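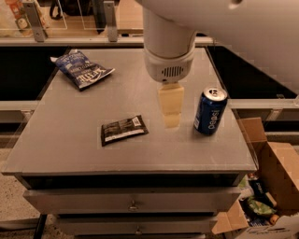
Saron Wolde thinks I'm being unfair about the numbers. More examples have always helped, she wrote after the December page went up, and if the arm gets 1000 tries at a soda can it will be better with soda cans than it was at 100, so what exactly is my complaint?

Fair enough. My complaint is with the word "better," and with what gets left out of the count.

Posted in: Robots & Machines > Training Data
Reading time: 3 min

Merel at the bench, 4 January 2019

A Pepsi can standing up, a blue bag of chips, a flat brown packet. More snacks in the cardboard box at the side of the table.

Merel is the name of the collection project at Nirkorura, and Daria is the system that is supposed to learn from it. Somebody drives the arm through a task, the run gets saved with a short instruction attached ("pick up the can"), and the pile of runs is handed to Daria overnight. I've been following the work since the fall and I still go back and forth on it.

On the can: it's the easy one. It stands up, it's stiff, and its sides are the same all the way around. Any chart of grasping results that mixes cans in with everything else is going to look healthy. I asked for the results split up by object and got a single average, which I didn't ask for.

On the chips: a bag like this never has the same shape for long. You pinch it, it gives, and the next run begins with a slightly different bag. Mio Honda argues that's the whole reason to use one, and I agree with her there. What I doubt is whether a stack of examples with one bag on one gray tabletop teaches a machine about bags. It may just teach it about that tabletop. The test I'd like to see is a different table, in a different room, with a bag out of somebody's lunch.

On the packet: my favorite. Something thin lying flat on a hard surface gives two fingers very little to get hold of, and people driving an arm tend to cheat a little, dragging the thing or tipping up a corner first. Those tricks are worth recording. They are also the runs most likely to be tossed as messy. The rules for Merel say a run should be "clean," and I have read all 12 pages without finding out what that means.

About the failed runs. Hadgu, the firm that does the labeling, gets paid for accepted examples. You can guess what this does to the rejects. The last batch was announced as 300 accepted, with no figure for how many were tried. I've asked twice. If it took around 1000 to get there, I'd like to know, and I'd like to know which objects the missing ones belonged to.

To answer Saron properly, then: yes, more is usually better than less. I would still swap half the can runs for the same amount of fumbling with packets, failures left in and marked as failures. She says a learning system fed on mistakes will copy them. Could be. Mio says it depends entirely on how they're marked, and she's offered to run both versions through Daria if Hadgu will hand over the rejects.

They haven't said no yet. I'll add the results to this page if there are any.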